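Workshop tips: dropped and pinched parts at a two-arm handover

A handover between two small arms fails in one of two ways. The giving gripper opens early and the part falls, or both grippers stay closed and pull against each other. The second fault costs more. On our Wiletik pair it bent a finger bracket and stripped two screws before the overload stop tripped.

Check finger alignment first. Bring both grippers to the handover point at low speed with a light block between them and look at the gap on each side. If the block twists when the second gripper closes, the fingers are not square to each other. Loosen the finger mounts, square them, and retighten evenly.

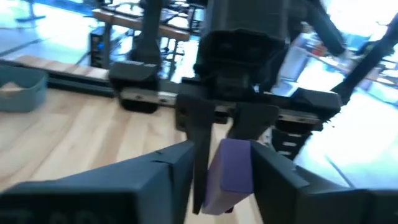
Next, set the release delay. The giving gripper should open only after the receiving gripper reports contact. Contact has to hold for 400 milliseconds before release; shorter settings passed our bench check and then dropped parts in normal running. Write the old value on tape and stick it to the controller before changing anything.

Limit closing force on both sides. We run 17 percent for wood and plastic blocks. Out of 93 test handovers at that setting, 7 failed, nearly all of them with worn finger pads. Replace pads in pairs. Fleka pads fit without trimming; Nurkard pads need the rear corner filed down.

After a drop, stop both arms before reaching for the part. A paused program is not a safe state, as either arm may resume when the part sensor clears. Press the emergency stop, confirm that the drive lights are off, then pick up. Keep hair and sleeves away from the finger rails even with power removed. Some arms sag. 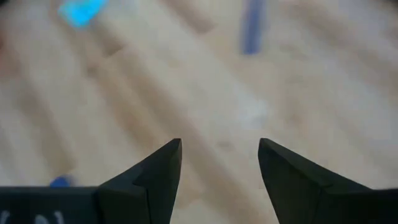 Why does the gripper close on nothing after a dropped part?
The program still holds the old pick position and has no check for an empty grip. Add a width check after closing: if the fingers meet, open, raise the arm and stop with a fault message. Do not let it retry by itself.

The Wanigasekara mounting plate has slotted holes and will creep under repeated side load. Mark the bolt heads with paint and check the marks each November along with the cables.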